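Pirkura Workshop Notes
Home Tips Benches Tools Storage Robots Contact
Search this site Search Enter a word and press return
July
By Jacqueline Lemaire

Tips for planning and paying for a two-arm robot bench

Most of the letters I get on this subject ask which robot to buy. I would put that question third. The first is what you want handled, and the second is where the thing will stand. Once those two are written down, the list of machines gets short and so does the argument over money.

Start with the objects

Write out the pieces the arms will have to pick up. Put down the size, the weight, and whether each one is hard or soft. A hard block forgives a gripper that closes too far. Modeling clay doesn't, and a thin strand of it is harder again than a lump. If you plan on soft material, ask the seller whether you can set the closing force and the closing width separately, and get the answer in writing.

Ask to see the inside faces of the fingers. Ridged faces hold well, and they also leave marks in clay and pick up crumbs of it. Smooth pads are easier to wipe. Price a spare set of each when you order, and keep the spares in a labeled bag in the bench drawer.
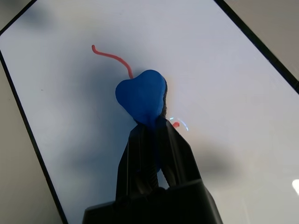

Clay crumbs get everywhere, so budget for cleaning too. A stiff toothbrush, a plastic scraper and a roll of lint-free cloth will do most of it. Don't spray anything at a gripper. Put the cleaner on the cloth, and check the maker's sheet before you use alcohol on pads or on any coated surface.

Keep colors in separate tubs with tight lids. Once red gets worked into blue you have purple, and no amount of picking will get it back.

The work surface

A small whiteboard makes a good work surface for clay. It wipes clean, it shows up dark and bright pieces well, and it's cheap enough to replace when it gets scratched. Look for rounded corners and a border that won't catch a sleeve. The drawback is shine. A glossy board throws back every lamp in the room, and reflections can bother a camera. Before you pay for new lighting, try turning off one lamp at a time and moving the board a few inches. If that doesn't fix it, a matte board costs less than a light fixture.

Under the board you want a plain table in a light, flat color. Skip wood grain and patterns. I used a Hodero folding table for my first setup and would not do it again – it rocked every time an arm stopped short. Buy something with rigid legs and spend the extra on that instead of on a nicer top.

The space

Measure the reach of both arms with the elbows out, then add room for a person to walk behind. Mark it on the floor with tape before you order anything. Leave the tape down for a week and see how often you step over it. My own marked area came out 12 feet long, which meant the shelving had to go to the other wall. That move took a Friday and cost nothing but my back.

Look at the cables as well. A cable on a moving arm needs slack, and slack has to go somewhere. Stand the machine in its farthest reach and in its closest, and look at where the loop lands each time. It should never drag through the work or catch under a wrist. Hook-and-loop straps are better than zip ties for this, because you will be changing them.

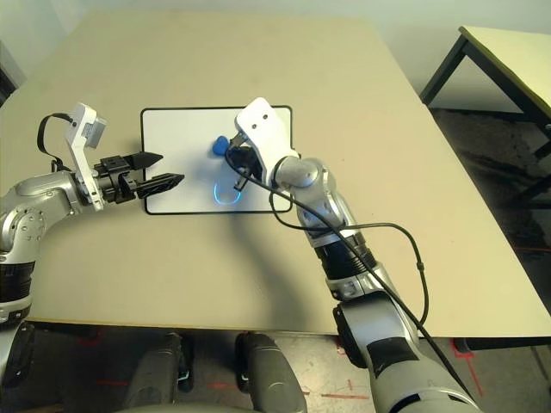
Floors get forgotten. A heavy machine on wheels wants a level floor with no lip at the doorway. Check the door width against the crate, and then check it against the machine out of the crate. Delorme, the shop I order from, will send crate sizes ahead if you ask.

What to put in the budget

My habit is to split the money into the machine and everything else, and to fill in everything else first. My list for a two-arm bench, not counting the robot:

Table with rigid legs
Two boards, one in use and one spare
Spare finger pads for both grippers
Spare cable for each wrist camera
Straps, floor tape, cloths, brush
Clay or other practice material
A locking drawer

On my last bench that list came to $900. I had guessed half of it. The spare cables were the biggest single line, and they were also the first thing I used.

Add delivery, and add training time if someone besides you will run it. I allowed 34 hours for two people to get comfortable and we used nearly all of it. If you pay your helpers, that's a real cost and belongs on the same sheet.

Renting first

Sekska and a few other dealers near me rent by the month. A rental makes sense if you aren't sure the work suits a robot at all. Read the wear clause closely. Mine counted finger pads as damage until I asked for the line to be changed. Ask too whether the rent comes off the price if you buy later, and for how long that offer stands.

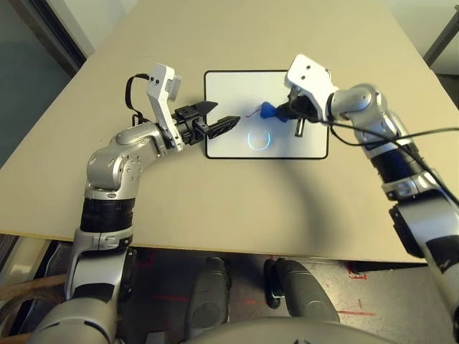 Do I need two arms, or can I start with one and add the other later?

Start with one if every job on your list can be done with the piece lying on the table. If pieces have to be held steady while something else is pulled or pressed, plan for two from the start. Adding a second arm later often means a new mount and a wider table, and I was quoted a 4 week wait for the mount alone.

Keep the receipts for the small stuff in the same folder as the big invoice. Write the order date on each spare when it comes in, and reorder pads when you open the last bag.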